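Kiltside hand gripper (maintenance)

The Kiltside hand gripper station is a small work cell in Lotcombe, used for recording how people pick up and move household things. It consists of paired hand-held grippers, a charging shelf and a bench for repairs. This article treats the setting up and the care of the grippers.

Setup

Each gripper is carried by a pistol grip and closes two fingers by means of linkage arms. Before the first use in the morning, the operator opens and closes the jaws 10 times without load and watches whether both fingers arrive at the middle together. If one finger arrives late, the screw at the top of its arm is loosened by a quarter turn, the finger is set by hand, and the screw is tightened again. The zero position is then stored with the jaws fully closed.

The two grippers of a pair must be started in the same order every time, left and then right. Otherwise the logs are named wrongly, and they have to be corrected later by hand.

Routine care

The finger pads wear faster than any other part. They are wiped with a damp cloth after work with food or wrappers - sugar makes the surface slippery - and left to dry before the tool is put away. In the cell's service book, the first pair of pads was replaced after 2,997 grasps. Alcohol is not used on the pads, but it is allowed on the body.

The linkage joints receive a very small amount of dry lubricant. Oil is avoided, for it collects dust and blanket fibers.

Checking with small objects

After a pad is changed, the gripper is tested on light, soft goods, which show a wrong alignment sooner than hard blocks do. Sweets in their wrappers are well suited for this.

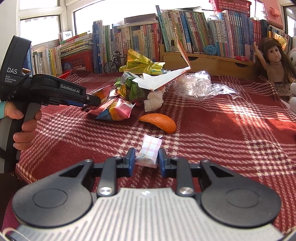

Fadime Karabulut has objected that the quarter turn is too much for a new arm, and that an eighth is enough if the jaws are checked again after nine grasps. Her method was added to the Keskin edition of the service sheet. The older Umer edition keeps the quarter turn.

Known faults

Fault 424 in the log means that the jaw position was lost during recording. The usual cause is a connector that has come loose inside the grip.

See also: Finger pad; Parallel gripper; Service book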